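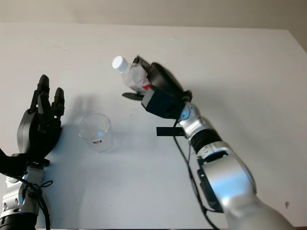
Trestska: clear vessels on a white table

README, last revised 6 Mar 2024

Contents

Trestska is a set of short recordings in which transparent vessels stand on a white tabletop against a pale wall. It covers glass beakers and clear plastic cups. There are 109 recordings in 3 folders, one folder per vessel group, plus a text file of notes for each folder.

Vessels

All vessels are empty at the start of a recording. Beakers are straight-sided. Cups taper towards the base and have a wide rim. Any label on a vessel was left in place, and the notes file records which way it faced. Coloured, frosted and patterned vessels are excluded.

Table and light

The tabletop is matt. It was wiped before each group but not polished, and grey smudges and scuffs remain. Do not treat these marks as spills. Shadows are soft and may reach the area behind a vessel. No cloth or mat was used.

Labelling

Outlines follow the outer wall of the vessel. Where the wall cannot be told from the table, the outline is closed by a straight line between the nearest visible points and the entry is flagged "inferred". In this release 91 recordings have been checked by a second person. The remainder carry the flag "single".
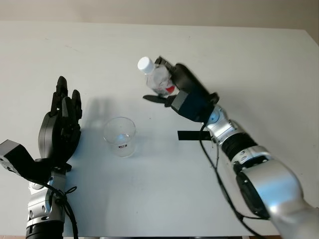 Amr Abdel Rahman objects to the straight-line rule for tapered cups, on the grounds that it cuts inside the rim where the curve is strongest, and would prefer an ellipse fitted to whatever part of the rim can be seen. The rule stands for this release. Both versions will be supplied from August in the folder "rims".

Known faults

In 8 recordings the notes give the wrong vessel height. The affected entries are listed in errata.txt. Heights are in millimetres, measured from the table to the top of the rim.

Related sets

Lokico uses the same folder layout for opaque mugs. File names do not overlap, so the two can be merged without renaming.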